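Ticket 3746 – Parts organizer, drawers creeping open
Product line: Jovport bench storage
Submitted through: Whitfield returns desk
Status: Open, waiting on supplier
Date: Sunday, February 15, 2026

Reported problem

Bench unit bought for small hardware, yellow frame with clear drawers. The lower drawers slide forward when the bench gets bumped, and one of them came right out last week and dumped washers on the floor. The listing says the drawers "stay put under normal use." I would call leaning on a table normal use.

First reply from support was to check that the unit is level and not overloaded. I did both before I wrote in, and said so in the form. Doing it again anyway.

Step 1. Empty it and put it on a flat surface

Took the hardware out and moved the unit to a white table that I know is flat. Put a level on the table, then on the base of the organizer. Bubble in the middle both times. The feet are part of the molded base, so I don't see what I'm supposed to adjust. Support's article mentions "leveling the feet" and I suspect it was written for some other product.
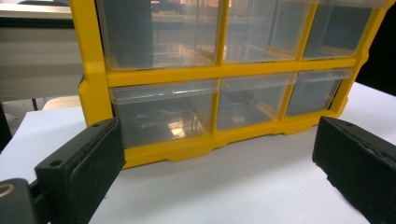
Step 2. Swap drawers

Article 318 says a loose drawer may be in the wrong slot. I moved the lower left drawer to the lower right and the other way around. Both still crept forward when I knocked the table with my fist. If it were one bad drawer, I would expect the trouble to move with it. To me that points at the frame, or at the stop on the back of the drawers being too shallow all around.

Step 3. Clean the runners

Wiped the slots with a dry cloth as told. Got a little dust. Ran the knock test 7 times afterward and a lower drawer moved on every one. I was not expecting much from this step.

Step 4. Check the side wall

Support asked whether the end panel is bowed, which would let the frame spread. I held a steel ruler against the dark gray side, below the recessed handle, and found no gap. The base rail also sits down properly on the table. You can look for yourselves.

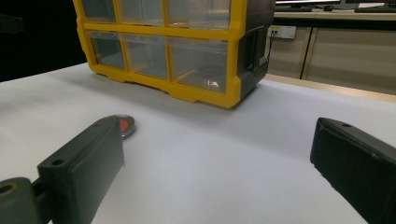 Lower drawers and dark side panel, unit on the white table.

Support reply, pasted from email

"Thank you for your patience. Grustia recommends placing a strip of felt under each drawer to add friction."

My answer

I can buy felt. I can also tilt the whole thing back with a shim – that would work too, and it would still be a drawer that doesn't hold itself shut. Please say whether the stop is meant to click. Mine doesn't, on any drawer, and the Jarau unit next to my drill press does.

Requested: replacement frame or refund. Felt test will run for 2 weeks and I'll add the result in March.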